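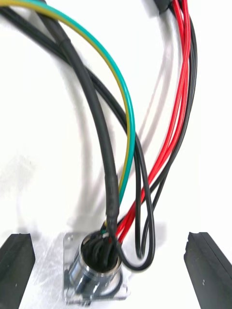
Spring Walkthrough Checklist for the Wirisby Workshop (with my comments)

I do this walkthrough every March, and this year I typed up my scribbles so the people who share the building can stop asking me what "OK-ish, see G." means. G. is Gunther Wegener, by the way, who walked the whole place with me and has stronger feelings about extension cords than anybody I've ever met. Items are marked OK, FIX, or WATCH. WATCH means I'm not losing sleep but I want to look again before fall.

1. Front entrance and walkway
Status: FIX
The second step has a loose edge again. I glued it last year and was very proud of myself, and it lasted through most of the winter. Getachew Gidey says it needs to be screwed down from underneath and he's probably right, so that's the plan. The handrail is solid (I hung my whole weight off it, which got me a look from the mailman). The light over the door comes on at dusk like it should.

2. Exits
Status: OK, after some shoving
Back door opens all the way now. When we got there it opened maybe halfway, thanks to a stack of folding chairs left over from the potluck. Please, please don't store things behind the back door! I put blue tape on the floor in the shape of the door swing. Anything inside the tape goes home with me, and I could use chairs.
Exit sign battery: held the light through the full test.

3. Fire extinguishers
Status: OK / WATCH
Kitchen one: needle in the green, pin in, tag current.
Finishing room one: needle in the green, but right at the bottom of it. Watch.
The one by the table saw was hanging behind somebody's apron. Apron moved. If it's yours, it's on the hook by the sink, and it needs a wash.

4. Smoke and CO alarms
Status: OK
New batteries all through. The upstairs hall alarm was the one chirping, for those of you who thought it was a bird. I thought it was a bird too, for longer than I'd like to admit.

5. Electrical panel
Status: OK
The panel is a 200 amp and there's plenty of room left in it. Labels are readable since Getachew redid them in block letters, though "MISC WEST" is still a mystery to all of us. Gunther flipped it off and we walked around looking for something dead and couldn't find it. If your lamp or your fridge or your fish tank quit at 10:30 in the morning, please tell me!
Keep the space in front of the panel clear. That's the whole rule, and it includes bikes.

6. Cords and outlets
Status: FIX
Gunther's favorite part. We threw out the orange cord with the electrical tape on it, and we threw out the brown one that ran under the rug, and then we had a short discussion about why there was a rug. The outlet by the sink tripped and reset the way it's supposed to. The one behind the drill press did not trip, so it's taped off until it gets replaced. Don't peel the tape to see if it's fine now.

7. Table saw and band saw
Status: WATCH
Guard is on the table saw and it moves freely. The riving knife was in the drawer. I put it back. I'd love for it to stay there, and if you take it off for a cut, put it back on before you go get your coffee and not after.
Band saw tires are getting shiny. They'll do until summer, I think.
Both push sticks are chewed up, and I'm making new ones out of that ugly maple.

8. Dust collection
Status: FIX
The bag was full, and I mean full, like a Thanksgiving dog. The Gororow collector runs well enough once it's emptied, but there's a split in the hose near the planer that I can get a finger into. New hose is on order from Flirgate. Until it shows up, wear a mask at the planer and go easy.
Also, there was dust on top of the ceiling fixtures. I got up there with the vac and a headlamp and it took me all afternoon. Next year somebody younger can do it.

9. Ladders
Status: OK, minus one
The tall wooden one has a cracked rail and it's retired. I know it was here before any of us. Getachew wants it for his beans, so it's going to a good home, flat on the ground until he picks it up. The aluminum stepladder is good, feet are good, spreaders lock.

10. Finishes and oily rags
Status: FIX
Found rags balled up in the regular trash. This is the one I'll be a pest about. Oily rags get laid out flat on the rack outside to dry, or they go in the lidded metal can, and they don't go anywhere else. I wrote that on a card in red marker and stuck it over the trash.
Old cans with no labels went to the county drop-off in Endale.

11. First aid
Status: OK
Restocked bandages, tape, eye wash, and gloves. Tweezers were missing and now there are 2 pairs, one of them on a string.

12. Water heater and furnace
Status: WATCH
No drips at the heater, pan is dry. Furnace filter was gray and furry, swapped it. There's a rattle at startup that goes away after a minute. Gunther says it's the blower and I say it's the panel door, and we have a pie riding on it.

Money so far
I've set aside up to $2,000 for everything marked FIX. The outlet and the step are cheap, the hose isn't. If we end up replacing the band saw tires too I'll send a note before I spend anything.

Left to do: crawl space (waiting for it to dry out), gutters, and the shed key, which I had in my hand at noon and have not seen since.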